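Facial tissue packaging

Facial tissue packaging means the boxes, wraps and outer bags in which paper tissues for the face and hands are sold and kept at home. The tissue itself is almost the same in all of them: a thin, soft paper, folded sheet into sheet, so that pulling one brings up the edge of the next. What changes is the container, and with it the price, the weight and the place in the house where the tissues are used.

Types

The two main types are the rigid box and the soft pack. The rigid box is made of thin printed card and has an opening in the top face, which is covered by a perforated piece until first use. It keeps its shape when it is half empty and it can stand on a desk or a night table for many weeks. The soft pack is a block of folded tissues held only by plastic film. It costs less to make, and it can be pressed into a drawer or a bag, but it becomes loose when few sheets are left. Some households buy soft packs and put them into a cover of cloth or wood.

A third type, the pocket pack, is much smaller and is usually sold in a bundle. It is treated as a separate product by most shops.

Printing and decoration

A tissue container stays in view in the room, and for this reason it is decorated more than other paper goods. Toilet paper goes in a cupboard, but the tissue box is next to the lamp. Flowers are the oldest and most common subject. Cartoon animals came later, with boxes meant for children's rooms, and they are now bought by adults as well.

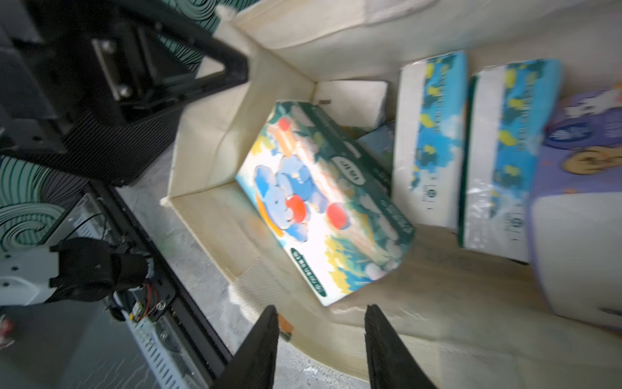 The printing methods are different for the two types. Card is printed flat, then cut and glued, so a drawing can go across a corner without a break. Film is printed on the roll and is sealed around the block afterwards, and the drawing may move a little to one side. Designers of soft packs therefore prefer a scattered pattern, for example small blossoms, where a small movement does no harm. Glossy film also reflects the light, and fine text on it can be hard to read in a shop.

The Horkadden pattern sheets, which are known to collectors of household packaging, contain 274 designs for tissue boxes. Of these, 21 show animals and 11 show only stripes or bands. All others are plants, or mixed subjects with plants in them.

Grouping and carrying

Tissues are light but take much space, and carrying them home is a practical question. Soft packs are often joined by an outer film with a handle cut in it. Boxes are joined in the same way or sold one by one. When the outer film is opened, the single packs have no common container any more, and people use what they have: a cardboard box left from a delivery, a basket or a shopping bag.

The fabric tote bag is suited to this work. It has a wide opening and a soft side, and a box with corners does not tear it as it tears a thin plastic bag. Rigid boxes are put in first, standing on the short end or lying flat, and soft packs go on top or fill the gaps at the sides. If the soft packs are below, the corners of the boxes press into them.
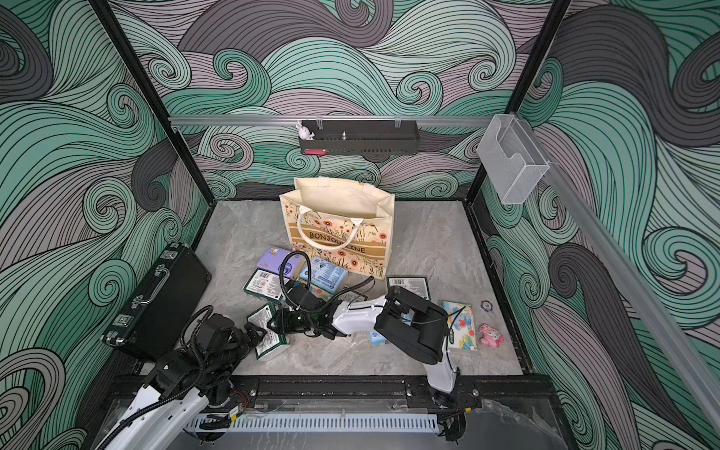

An open cardboard box is used more for storage than for carrying. The Clurkitz handbook of home storage advises a box not deeper than 2 packs laid one on the other, because a deeper box hides the lower ones and people buy new tissues before the old are finished. The flaps can be left up, to give more height, or folded out.

Storage

Tissue paper takes moisture and smell from the air. Packs should be kept closed and away from the sink, from soap powder and from the floor of a cellar. Boxes that are opened collect dust in the slot. Sales of tissues rise in December in cold countries, and many homes keep a larger stock in that season.

Disposal

The card box can go to paper recycling when the film around the slot has been pulled out. Plastic film from soft packs is accepted only in some places. Used tissues are not recycled as paper, as the fibers are too short.

See also: Handkerchief; Paper napkin; Tote bag; Folding carton

Last changed 9 Jul 2025

Contact the editors | © Grultthorpe Household Encyclopedia | Back to top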